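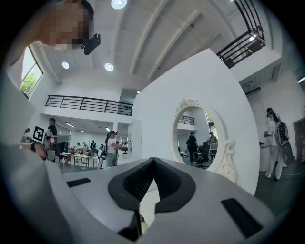

Hekadel Building Users' Group
Minutes of the January meeting, held on the ground floor of the main hall, 4:00 p.m.

Present: Achilleas Politis (chair), Kosmas Chatzigeorgiou (minutes), one representative each from Zavden, Dvorak and Imance.
Apologies: the second Zavden representative.

1. Minutes of the last meeting
Agreed with one correction. Under item 4, "upper floor" should read "ground floor".

2. Lighting
Kosmas reported that the round recessed lights in the main ceiling are on a single switch with the linear lights under the upper floor. Dvorak would like the two groups separated so the area under the upper floor can be lit without the rest of the hall. The electrician has quoted $314 for a second switch by the stairs. Agreed to go ahead.
The Imance representative asked about glare from the spotlight under the balcony, which bothers people sitting on that side in the late afternoon. Kosmas will try turning it toward the wall before anything is bought.
Action: Kosmas.

3. Railings
The yearly check of the black railings has been done. Two fixings on the upper floor were tightened. Nothing else to report – the written report is in the office folder. Users are reminded not to hang coats, bags or banners on the railings. Zavden asked if this covers the week of the open evening. It does.

4. White curved panel
There was a long discussion about where the panel should stand. Zavden uses it as a backdrop and would like it left where it is. Dvorak finds that it narrows the way through when chairs are out. Achilleas suggested keeping it in place for now and setting the chairs in shorter rows, 6 to a row, with the aisle on the window side. Dvorak accepted this as a trial until the next meeting.
The panel needs cleaning. Damp cloth only, no spray.
Action: Zavden to clean, Dvorak to send a sketch of the chair layout.

5. Windows and blinds
Imance asked for a blind on the tall window. Daylight makes it hard to read a screen in the mornings. Others would prefer to keep the view of the trees. No decision. Kosmas will get a price for a light roller blind that can be pulled fully up.
Action: Kosmas.

6. Chairs
There are 32 stacking chairs in the store and 23 are fit to use. The rest have loose backs. Agreed to repair what can be repaired before ordering any new ones. Dvorak has a person who can do this in house.

7. Heating
The ground floor is slow to warm up and the upper floor gets too hot. Achilleas has asked the building manager to look at the timer. Please do not prop the upper floor doors open in the meantime.

8. Any other business
Booking sheet: please write the name of the group as well as the name of the person.
Lost property will be cleared out at the end of the month.

Next meeting: same place, 4:00 p.m., date to be sent by email. The meeting closed at 5:10 p.m.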